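Call for participants: table clearing and wiping study, Flokholm

Household Handling Group, Slaoui Laboratory 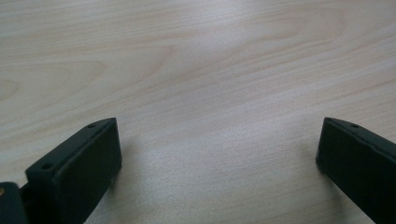 Wiping a table is a poorly measured task. Most published trials of household machines report whether an object was picked up and put down, and stop there. Very few report whether the surface underneath was left fit to eat from, or how long a person would have taken over the same job. Our study concerns that second part of the work. A pale, wood-grained tabletop with nothing on it and the light reflecting off part of it, seen past the two open fingers of a gripper, is the condition every trial has to return to, and it is harder to judge than a cluttered one. A thin film of dried milk is easily lost in a bright patch of reflection, and a crumb can be taken for a mark in the grain. People deal with this by moving their head, or by running a palm across the wood. We want to record how they do it.

We are looking for 32 adults to clear, wipe and inspect tables using a hand-held gripper and, separately, their own hands. The recordings will be used to compare human performance with that of an automatic arm working on the same tables. We do not expect the arm to do well on wiping. In our pilot work it cleared cups and plates acceptably, took far too long over cutlery, and left residue near table edges in most runs. Whether this is a fault of sensing, of contact force or of the order in which it does things is the question the study is meant to answer.

What you will do

Each participant attends 3 sessions on separate days. A session lasts 80 minutes including breaks. In the first you will learn to use the gripper and practise on cups, bowls, folded cloths and cutlery. In the second you will clear tables laid by the study staff and wipe them with a damp cloth, first by hand and then with the cloth held in the gripper. In the third you will inspect tables that have been wiped by another participant or by the arm, and mark on a paper plan any place you would wipe again. You will not be told which tables were done by which.

You may work at whatever pace you would use at home. Speed is recorded but there is no bonus for it. Please do not try to tidy in a way you think a machine would prefer.

Who can take part

You should be 18 or over and able to stand for up to half an hour at a time. You need to be able to open and close the gripper with one hand; left-handed and right-handed people are equally welcome. Normal or corrected vision is required for the third session. No technical knowledge is needed. We would particularly like to hear from people who clear tables for a living, in cafes, canteens, care homes or hotels, and part of the intake is reserved for them.

You cannot take part if you have a current wrist or shoulder injury, a skin condition made worse by mild detergent, or if you worked on the pilot.

Payment

Participants receive 100 euros on completing the third session. Those who withdraw earlier are paid for the sessions they have attended. Travel within Flokholm is refunded against a ticket. People travelling from Saduseck should ask before booking, as we can usually place their second and third sessions close together.

What is recorded

The gripper carries a camera pointed at the fingers and the surface beyond them. Your hands and forearms may appear. Your face is not recorded, and sound is switched off. Opening width and timing are logged with the pictures. Recordings are stored under a number, and the list linking numbers to names is destroyed once payments have been made. You may ask for your recordings to be deleted at any time before then. Remove rings and watches if you would prefer them not to be seen.

Where and when

Sessions are held at the laboratory's ground-floor workroom in Flokholm, with step-free access from the car park side. They start in April. Morning and early evening places are available, the last beginning at 18:00. A second site at Flistitz may open later for the inspection session only.

How to apply

Write to Zineb El Ouafi, study coordinator, at the laboratory's postal address, or leave a note at the front desk marked "tables". Give your name, a telephone number, the times you can attend, which hand you write with, and whether you have done clearing or cleaning work for pay. A short telephone call will follow. Questions about the equipment or the handling of recordings should go to Anderson Xavier at the same address.

Applications are taken in the order received until all places are filled. A reserve list will be kept for the inspection session.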